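Informe de avance al Fondo Amaral – Recuperación de la memoria textil del valle de Tistura
Segundo informe, 1 de mayo de 2014
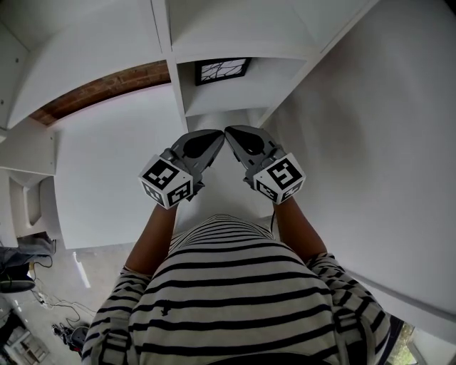
Redacción: la coordinadora del proyecto
Asociación Cultural Lemance

Resumen del periodo

Cerramos este segundo tramo con mucho más material del que esperábamos y con unas ganas enormes de contarlo. El archivo oral de la antigua fábrica de mantas Coltel tiene ya 22 entrevistas grabadas y transcritas, y el inventario de muestrarios ha llegado a 143 piezas. En la solicitud habíamos previsto 50 para todo el proyecto, así que hemos tenido que rehacer la ficha de catalogación casi desde el principio (la primera no contemplaba ni el gramaje ni el tipo de remate).

Entrevistas

Las sesiones se han hecho en las casas de los antiguos trabajadores y, cuando ellos lo preferían, en nuestro local. Duran más de lo calculado. Una tejedora que entró en la fábrica a los catorce años nos recitó de memoria los turnos, los apodos de los telares y la canción con la que el taller de urdido se despedía antes de las vacaciones – ¡teníamos la letra incompleta y ahora la tenemos entera! También han aparecido dos versiones muy distintas del incendio del almacén de lanas. Las conservamos las dos, sin intentar casarlas.

Quedan pendientes las personas que emigraron tras el cierre. Hemos localizado a varias y las entrevistas se harán por teléfono, con una calidad de sonido inferior que ya damos por asumida.

Muestrarios y documentación

El grueso del trabajo ha sido la limpieza y el etiquetado. Los muestrarios más antiguos llevan anotaciones a lápiz en el reverso con las proporciones de los tintes, y en bastantes casos se leen sin dificultad. El azul llamado «Tistura», que la gente del valle recuerda como propio de la casa, sale en los libros de tintorería con tres fórmulas diferentes según la época. Es un hallazgo precioso y pensamos dedicarle un apartado en la publicación final.

Los libros de pedidos van más despacio. Dos tienen las tapas dañadas por la humedad y no queremos abrirlos del todo hasta contar con una restauradora.

Desviaciones y presupuesto

La partida de transcripción está agotada. La de desplazamientos, en cambio, conserva la mitad de lo asignado y solicitamos permiso para traspasar el remanente. El total concedido no varía. El escáner se entregó con retraso y la digitalización empezó más tarde de lo que figura en el cronograma.

Próximos pasos

Queremos terminar la digitalización antes del verano y abrir la exposición en septiembre, en la antigua nave de cardado. El ayuntamiento nos ha confirmado la cesión del espacio de palabra – falta el escrito. Adjuntamos la relación de piezas catalogadas, el modelo nuevo de ficha y los justificantes de gasto del periodo.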